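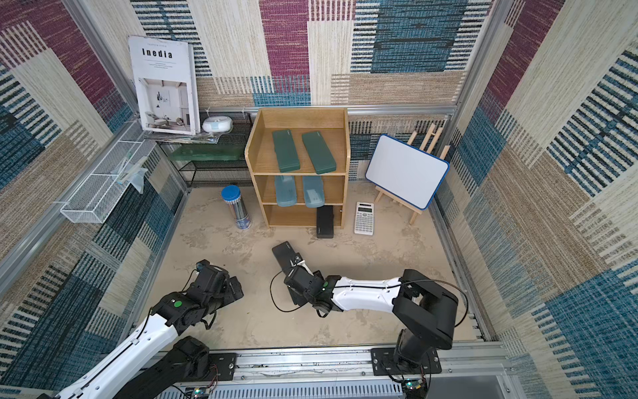
October, 6:40 am

Can't sleep so writing. Trade window shuts at noon and my phone has been going since five. Club chat is a mess. Half of them think we're losing our ruckman to Drernevon, the other half have him signed for three years already, based on what I don't know. A cousin of somebody's barber.

Facts as I have them. He's out of contract. He played 7 games this year with that hamstring. Drernevon have offered more money and longer. We've offered "a conversation," which is what the club said on the website last night, whole statement was four lines and one of them was the sponsor.

I was there for his first game. Sat in the rain on the outer side at Tremblay Oval and he got four touches and gave away a free right in front. Loved him straight off. Don't know why. You pick one and that's it.

Coffee. Back later.

8:15

Nothing. Radio had a guy on for twenty minutes saying he couldn't say anything.

Been thinking about the midfield instead. If we keep the ruckman it doesnt matter much unless somebody gets it out of the middle. We lost the clearance count in most of the last month and everyone blamed the backs. The backs! They were getting bombed every ninety seconds. Sternora put 49 points on us in one quarter and I watched our full back just stand there with his hands on his hips. Don't blame him at all.

What we need – one big body inside, mid twenties, doesn't have to be pretty. A delisted one would do. There's always a couple floating around who got squeezed out of better lists. Enirent have cut two this week and I'd take either of them tomorrow. One of them tackles like he's owed money.

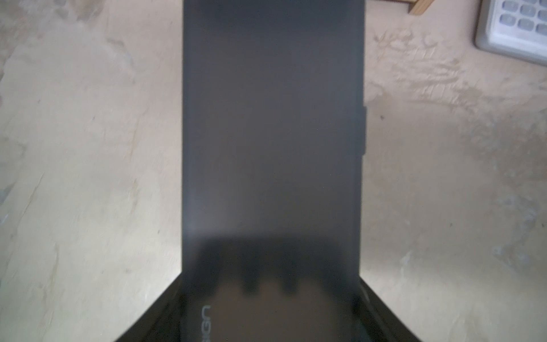
Also a small forward, but everyone wants one of those.

Must ring the dentist. Must move the car before nine. Did not move the car last time and paid for it.

9:50

Moved car. Did not ring dentist.

At my desk supposedly. Got the ticker open in a little window behind the spreadsheet. First trade of the morning was two clubs swapping late picks, which they then spent half an hour discussing. I listened to all of it.

Chat now says he's been seen at the airport. Chat said that last year about our captain and he was at his sister's wedding.

Renewed my membership last night by the way, before any of this, so whatever happens I'm in. Same seat, row 24. The price went up again. Moved the family pass to a single as the kids have their own games on the same afternoons now, which made me sadder than I thought it would. The little one still wants the scarf though. Good.

Looked up our last home crowd out of curiousity. The reserves game before it had 1,302 at the gate, in that wind. I was one. Best part of the day. There's a kid on the wing in that side with a beautiful left foot, skinny as a rake, and if they rush him I'll write a letter.

11:30

Half hour to go. Feel sick, stupid. I'm a grown adult with a mortgage.

Made a deal with myself – if he goes I won't say anything nasty about him. He's given us six years and his knees. They get told to be loyal and then they get cut by phone call in October, so why shouldn't he take the money. Believe that completely. Will also be unbearable about it till Christmas.

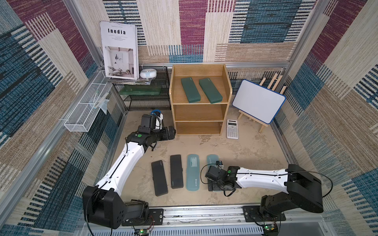

Sandwich, standing up. Didn't taste it. Refresh refresh refresh.

12:10 pm

No trade!! Nothing lodged. Drernevon went for the younger one from Enirent instead, last ten minutes, paid a second rounder which seems like a lot for somebody who can't kick over a fence.

So he's still ours, sort of. Still no contract. He could walk later as a free agent and we get nothing, somebody in the chat has pointed this out nine times already. Go away, let me have lunch.

9 pm

Club put up another statement. "Positive discussions." Two years, maybe a third if he gets enough games in. I'd have given him the third and a parking spot.

Still nobody for the inside of that midfield. Preseason starts in a few weeks and we have the same group that got run over in August, minus the one who retired. Draft next, suppose. Pick twelve. Will start reading up on teenagers.

Tired. Scarf needs a wash. Dentist tomorrow.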